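Ticket 456: Family tree timeline puts the wrong king on the throne
Project: Pustaria history timelines
Status: Open, waiting on reporter
Opened: 4 May 2026

Hi all! I run the medieval England section for our local history club (we meet at the library in Sumidstead, come say hi if you're ever near) and I've been building a big timeline of the civil war between Stephen and Matilda. I love this thing, I really do, but it has started doing something odd and I've spent my whole weekend on it.

The short version: anything I enter for early in the year lands in the wrong year. Stephen was captured at the Battle of Lincoln on 2 February 1141. I type in exactly that, hit save, and the timeline shows it in 1140. Matilda's flight from London in the summer of 1141 is fine. The Rout of Winchester in September is fine too. So now my page says the poor man was a prisoner for well over a year before he got swapped for Robert of Gloucester, when it was more like nine months, and one of our members has already printed it out for her talk.

What I've tried so far, in order:

Deleted the Lincoln entry and typed it again. Same thing.

Typed it with the month first, then with the day first, then with the month spelled out. Same every time.

Exported the whole timeline (287 entries, it took forever) and opened the file in a plain text editor. The export says 1140 as well, so it isn't only a display thing. The bad year is being saved.

Made a brand new timeline with just 4 events in it. January, February and March before the 25th go back a year. Anything in April or later stays put.

That last one got me thinking, and I went and dug out my notes. In a lot of English records the year didn't turn over until Lady Day, 25 March, so a clerk could quite happily write 1140 for what we'd call February 1141. Could there be something in the program trying to be clever about that? I never asked it to, and I can't find a switch for it in the settings menu. I did find one called "Calendar: Hrynyshyn", no idea what that does, and I was scared to touch it with so much work in there.

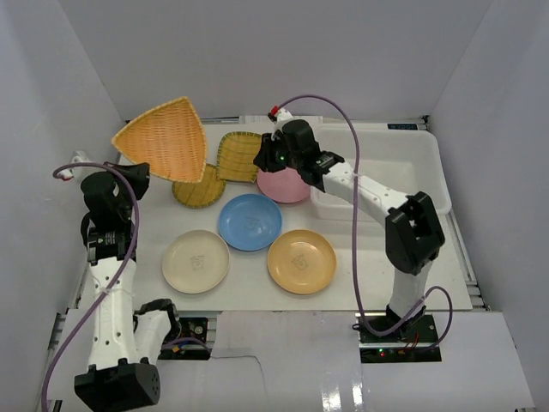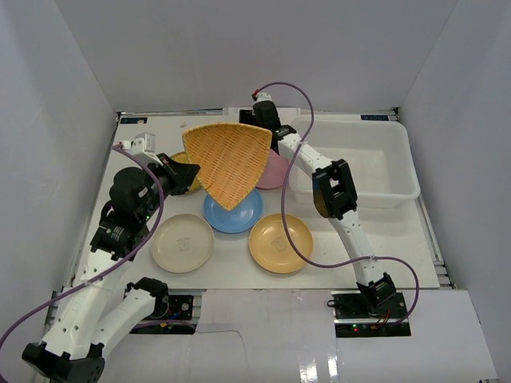 Olesia Stelmakh: I think you've pretty much found it yourself. Hrynyshyn is the name of the date pack, and it has its own year start setting tucked inside. When it's set to 25 March, the program takes whatever you type as a modern date and rewrites it the old way. Go to Calendar, open the pack, and change "Year begins" to 1 January. It won't fix what you've already saved, so make a copy of the timeline before you do anything else. Did you bring in any entries from somebody else's file? The setting travels along with imports.

Oh my goodness, yes! I brought in a list of castles and sieges from the Kukarwood group back when I started, and I bet it came in with that. I never even thought of the import.

OK, update. I made the copy, opened the pack, and sure enough it said 25 March. Changed it to 1 January, typed Lincoln in again, and it stays in 1141 where it belongs. Hooray!

I still have 90 old entries from January to March to go through, and here's where I'm stuck. Some of them I copied straight out of a translated chronicle with the old year already on them, so those may have been left alone or may have gone back twice, I can't tell from looking. Is there any way to list entries by the date I first typed, before the program changed it? If there isn't, I'll go through them by hand with the chronicle next to me, but I'd want to know before I start.

Also, could the import screen show a little warning when a file brings its own year start with it? Happy to open a separate ticket for that one if it's easier.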